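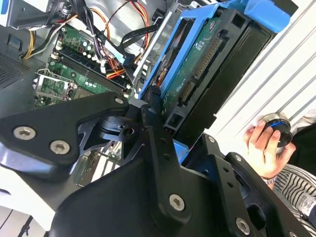

A reader of the first version of this page asked whether the wrist view alone is enough to train a policy for opening up desktop computers, or whether a fixed overhead view is still required. The Cetura method uses both during training and the wrist view alone at run time.

To repeat the result, proceed as follows.

1. Record the demonstrations. Our set holds 691, all made by hand guidance on open desktop cases.

2. Set aside 66 demonstrations for testing. Keep every recording of a given case on the same side of the split.

3. Train with both views, hiding the overhead view in 20 percent of batches for the first stage and 70 percent for the second.

4. Run the policy with the overhead input blanked — do not remove the channel, or the saved weights will fail to load.

Report drive removal and memory removal separately. The Dillthorpe baseline combines them, and its scores cannot be compared directly.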